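How do I stop a round table wobbling on an old floor?

Daithí Mulligan
Moved into a flat in Brindgate in October and the floor slopes something awful. My little round table rocks every time I lean on it. Folded card lasts a day, then goes flat. Any ideas that don't mean sawing a leg?

Conall Madigan
Don't saw anything! I did that to mine and ended up with a coffee table.

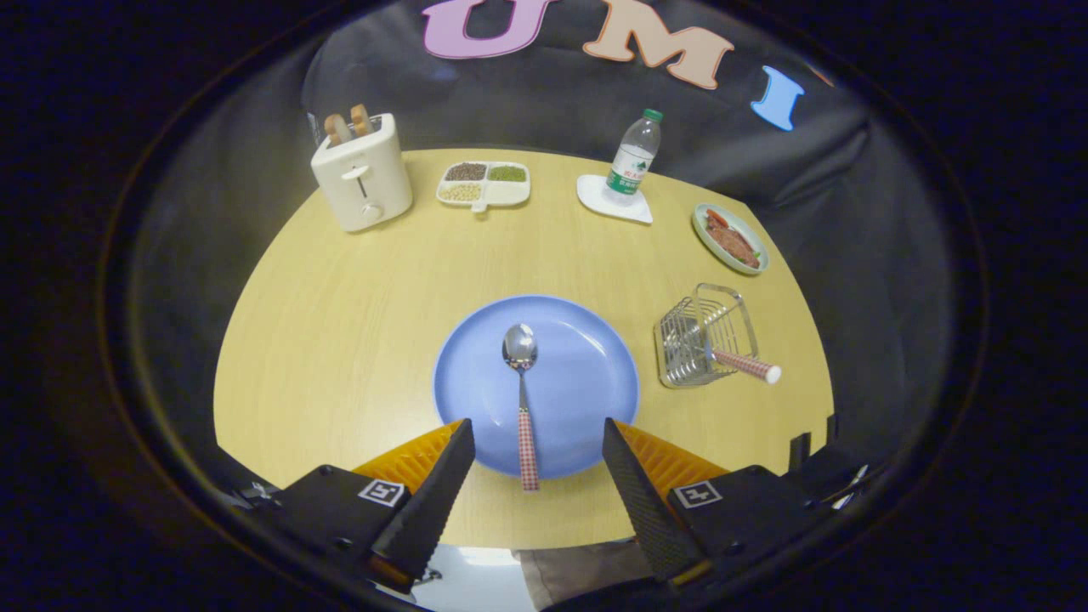 Cork is your friend, cut thin and glued under the short leg. Mine's a pale round top and I test it with the light blue plate and the checked-handle spoon on it, then lean on the edge. If the spoon rattles, add another slice. Cheap and it's held up for ages.

Amegashie
screw-in feet, 19 quid for a set, done. turn till it stops rocking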